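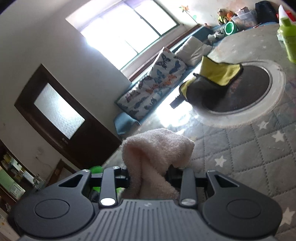

Tatine

Hand-held gripper, home build, plus the clips we record with it. Started in Azevedo's shared workshop, now mostly done at home. README is behind the hardware, sorry, will catch up.

Status

Rev 3. Works. Linkage still a bit stiff on closing, needs a drop of oil every so often. Don't overtighten the pivot pins, the arms bind and you'll think its the jaws.

What's in the set

124 clips, 84 of them labeled. The rest are in /todo, labels half done or missing. Household stuff only: soft cloth, bottles, small things off the bed. Daylight, no extra lamps. Room is left as is, toys and all.

Folders
clips/ raw video, one file per grasp
labels/ plain text, same name as the clip
parts/ print files for housings, arms, ribbed plate
todo/ see above

Labels

object, grip start, grip end, notes. Notes are free text and messy. "cloth" covers towels and anything fluffy, we never split them. Clear plastic gets the tag "clear" becuase depth goes bad on it.
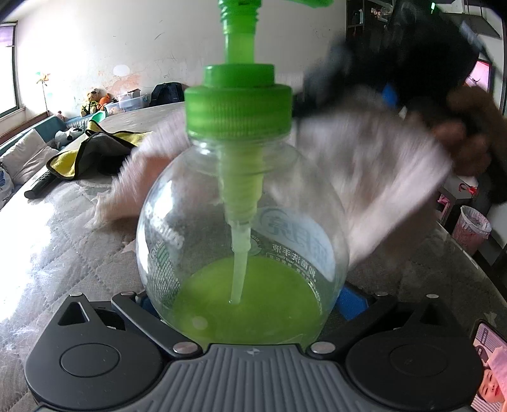 Hand wash pump bottle at the gripper, tagged "clear".

Known problems

- window blows out to white in a lot of clips
- motion blur on cloth, left in on purpose
- pads are not the same color across the set, filter on the pads field if you care
- 12 clips have the wrong start time, list in labels/fixme.txt
- view tilts a lot, don't assume level

Printing

Housings flat side down. Sand the triangle cutouts or the arms catch. Relamix sync script is optional, only need it for two cameras.

To do

Finish labels, redo the parts list, new pads in December maybe.

Contact

Catarina Esteves, or open an issue. Evenings are best.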